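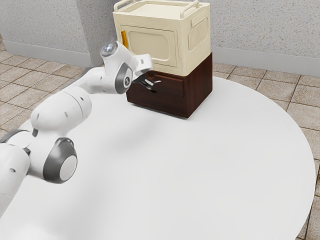

What happens to a person's job when a machine takes over one small piece of it?
The job gets rearranged around the gap. The pieces left over get bigger, a few new ones show up, and somebody has to be told who owns them.

Work and Automation, Week 6 notes
Zekville evening program, J. Goodall
These are my speaking notes with the worst bits cleaned up. Read with the Flernex packet, not instead of it.

Where we left off

Last time: tasks vs. jobs. A job is a bundle. Machines get bought for tasks, people get hired for jobs, and most of the trouble comes from mixing up the two. If that's still fuzzy go back to the grocery checkout reading, first half only.

Tonight one case the whole way through. Flernex, Lockwood site, the supply room. Small parts kept in drawers, requests come in from the floor on the Braka screen, a clerk opens a drawer, takes out the part, closes the drawer, logs it. Management wants an arm doing the drawers. Trials in simulation first, then one bench, then we'll see.

The task, small as it is

Open a drawer. Everyone in this room did it today without thinking. Write out what it takes, though:

- know which drawer
- get a hand to the handle
- hold on just hard enough
- pull along the line the drawer wants to go
- stop before it comes out altogether
- let go without dragging it back
- look inside

In the packet the cabinet is dark wood with one drawer, sitting on a round white table. Cleanest version of the problem you could ask for. The real room has labels peeling, drawers that stick, a roll of tape someone left on top. Lertchai Phuthong (engineering side at Lockwood, kindly did a call with us in March) was upfront about this. The simulation is for learning the motion. It tells you next to nothing about the tape.

Please stop writing "the robot knows." Half the midterms had it. Say what it senses, say what it was set up to do, leave it there.

What the clerks do now

From the shift diaries, which Brenda Kettle collected and let us use. She has worked the Lockwood counter longer than the building has had its current roof.

A clerk handles 60 requests on a normal shift. Drawer work is the part everybody sees. But look at what else is in the diaries:

- talking someone out of the wrong part
- noticing a drawer is getting low before Braka does
- remembering that line two always asks late
- calming people down
- finding the thing that was put back in the wrong place, usually by day shift (their words)

None of this is in the job description. The job description says "retrieve and log." So when the consultants came through and said 80 percent of the job could be automated, they were reading the description. Keep this number in mind, we'll take it apart in section.

Sandra Haworth, shift lead, said it in one line and I've put it on the board three years running: "They timed the hands." Worth a paragraph in your essays — what gets timed, who holds the watch, what never gets written down.

What changes, first pass

Pace. An arm doesn't get tired but it can be slow, and a clerk waiting on a slow machine has a different kind of day. Short waits, lots of them. Too short to start anything else. People in the diaries from the bench trial call this "standing around at attention."

Attention. You go from doing to watching. Watching is harder on most people than doing, see the control room reading. Nothing for a long stretch and then it all has to be sorted out right now.

Blame. Drawer left open, someone walks into it, who wrote the incident form? At Lockwood the clerk did. Clerk didn't open the drawer. There was no box on the form for that, so they put her name down. The form has since been changed, took a union letter.

Look at an arm between moves, drawer out, fingers apart and nothing in them. Ask what a clerk coming back from break would want to know at this point. Is it finished? Waiting? Stuck? Can I reach in? The drawer being open answers none of that. People have a hundred small ways of showing each other they're done with something, stepping back, looking up, saying "all yours." A machine has to have those put in on purpose and somebody has to ask for them at the right meeting.
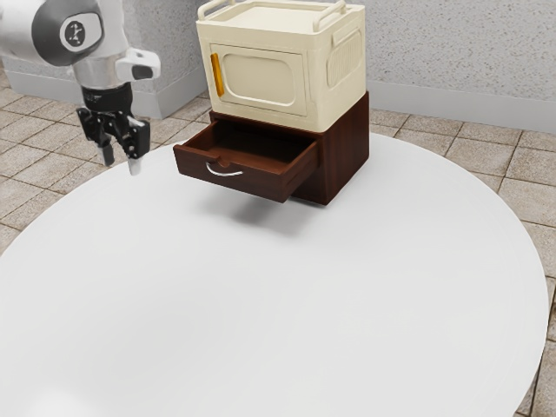
Who got asked

Short section, big topic. Order of events at Lockwood as best we can piece it together:

1. Purchase approved.
2. Space measured.
3. Clerks told.
4. Clerks asked what they thought.

Three and four should be up top. Brenda raised it at the first meeting and got ten minutes on the agenda, which is where the handover idea came from, see below. Ten minutes! And it turned out to be the most useful thing in the project file. (I realize I'm editorializing.)

Kulsoom Bajwa from HR has a fair reply to this and you should be able to argue her side too. Her point: ask too early and there's nothing to react to, people are scared of a machine they've never seen, and you get opinions about movies. She wanted clerks in the room once there was a motion to look at on screen. I think there's a middle. Find it, defend it, that's a possible exam prompt, hint.

The handover rule

What the clerks proposed, trimmed by me:

- Before reaching into a drawer, a person takes control at the panel. Every time, even for one washer.
- The arm backs off to its rest position before a person steps in. Backed off means away from the cabinet, not hovering.
- Whoever takes control gives it back. No leaving it for next shift.
- If a drawer is found open and the log doesn't say why, close nothing until the log is read.
- A clerk can stop the arm for any reason and doesn't have to write the reason down.

The last one got the most pushback. Engineering wanted reasons for their data. The clerks said if you have to explain every stop, you'll stop it less. They were right on this, I think, and Lertchai came round to it as well. Compromise: reasons are optional and go in without a name.

Notice how little of it is technical. It's manners, mostly, written down. Compare to the airline handoff checklist from week four, very simlar shape. 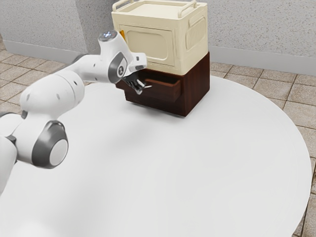 Fig. 3. Gripper over a part-open drawer (simulation).

Pay and titles

We'll run short so read this on your own. Two clerks were moved up to "cell attendant." Title changed, grade didn't. Flernex says the work is lighter now. Sandra says the work is lighter on the back and heavier everywhere else and there's no line on the pay chart for everywhere else. Both statements can be true. What would you need to measure to decide? Don't say "satisfaction survey" unless you're ready to tell me what's on it.

Also look at training. Attendants got one afternoon. They learned to start, stop, reset. They did not learn why it fails when it fails, so every odd case means a call to Lertchai, and on nights there is no Lertchai. So nights went back to opening drawers by hand. This isn't in the official report. It's in the diaries, page with the coffee ring.

Terms to know

Task bundle. Hidden work. Monitoring load. Handover. Deskilling (we're going to fight about this one, bring the Lockwood example and one from your own work life).

For section

Pick one task you do at work that takes under a minute. Write every step the way we did for the drawer. Then mark the steps where you're checking something, and the steps where another person finds something out just from watching you do it. Bring it on paper please, the projector in our room is still broken.

Groups of six. One of you plays the clerk, one plays Kulsoom, one engineering, the rest are the floor waiting on parts and getting annoyed. Agenda item is the no-reason stop rule. The clerk talks first.

Essay drafts: if you wrote me asking about the extension, I've recieved it and you're fine. Same length as before. Use the diaries, quote them, give the page.

Next time: scheduling software, and why the break room at Lockwood got moved. Read the Braka handout up to the tables, skip the tables.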